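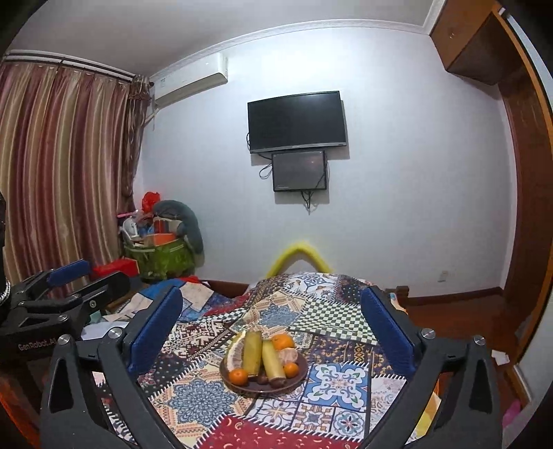

Pomelo and oranges on the patchwork cover. Drawings still on the bed, toward the left.

2019-12-23, bedroom, bed and everything on it

Second-to-last working day before the break, so of course we are discussing fruit. The fruit plate is going in the Grirkum room plan as the thing on the bed. Nawal Bennani wants something round and plain in the middle of all that pattern, and I had proposed a folded towel, which was received the way folded towels deserve.

Plate: the brown one. We own a white one too, and it loses. On the patchwork a white plate looks like one more medallion and you stop seeing it. Brown stays put. Weighed it loaded on the kitchen scale, 1174 grams, and wrote the number on the back of my hand, where it has survived two rounds of dishes.

Pomelo: peel it only partway. A whole one is a green bowling ball and a fully peeled one dries at the edges while people are still arguing about the lamp. Keep a good piece of rind on and let it lean. Mine would not lean against oranges alone. Oranges roll, pomelo slides, everyone ends up on the crescent squares. With the tall yellow pieces in the middle it has something to rest against, and the oranges can be tucked in low as wedges. Noel Dagdag calls this masonry. He has built one wall in his life and it was a garden wall and I have seen it.

Mandarins: leave one open so the segments show. Do not open two. Two looks like somebody was hungry and got called away, and in September that was exactly what happened.

The cover. We've had the Marquez patchwork since summer and I have gone from dislike to a kind of truce. Medallions, checkerboard, paisley, the red crescents at the bottom. The red is the problem child. It was supposed to be colorfast. I did a damp cloth test on the underside at the hem, 200 rubs, counted out loud so that I couldn't cheat, and got a faint pink on the cloth at the end. Same test on the navy, nothing. So the red goes at the foot, away from faces and pillows, and the laundry card says cold and alone. I wrote "COLD AND ALONE" in capitals and it now reads like a diary.

Orange oil: put a drop from a squeezed peel on a beige offcut and left it over lunch. Slight yellow halo. One cold soak with the Rerkero powder and I can't find it anymore, although I may be looking at the wrong offcut. Label the offcuts!! (Third entry in a row that says so.)

Direction of the cover matters more than I thought. Turned the other way, the crescents end up at the head and fight with the yellow cushion. Crescents at the foot, always. I'd put a stitch of white thread in the foot hem so that whoever makes the bed can tell, but Nawal points out that anybody can see which end has moons on it. Fine. No thread.
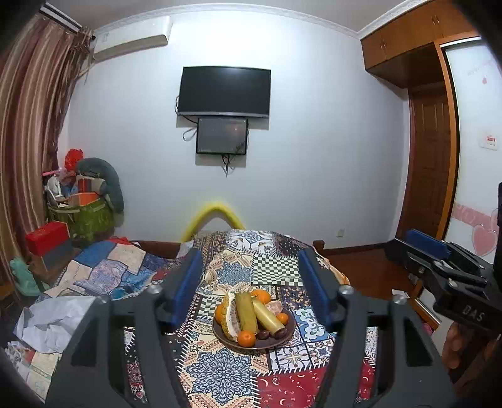
On to the headboard cushion. I like the yellow, and I like that it's an arch, since everything else on that side is straight lines and white wall. What I don't like is the way it sits. It wants to creep down behind the mattress. Grunthorpe sells a strap for exactly this and the strap costs more than the cushion's stuffing, so I'm going to try two loops of webbing around the bed frame first. There are 62 cm of webbing left on the roll. I need more than that, obviously. Borrow from Noel's drawer, tell him after.

The dark wood is staying. I had a sample board painted cream to see if the frame should go lighter, and next to the patchwork it looked like a dentist's waiting room. Sample board is now a shelf for the kettle.

Drawings: they live in the flat file, people. I know the bed is the biggest flat surface we've got. I also know whose elbow goes through the tracing paper when it's left there, and so does he. There is a whole pack of 2000 clear sleeves in the cupboard that we bought in a fit of optimism, so we could at least begin on those.

Open for January:
– webbing loops on the cushion, see if it still creeps after a week
– repeat the red rub test with a cloth that's properly wet, mine was barely damp by the end
– ask Marquez if the next batch has the same red, and get the answer in writing
– a smaller pomelo. Nawal disagrees. She's peeling it next time.

Leftover fruit is for whoever locks up. Put the peel in the outside bin, the inside one smelled like a cough drop all last week.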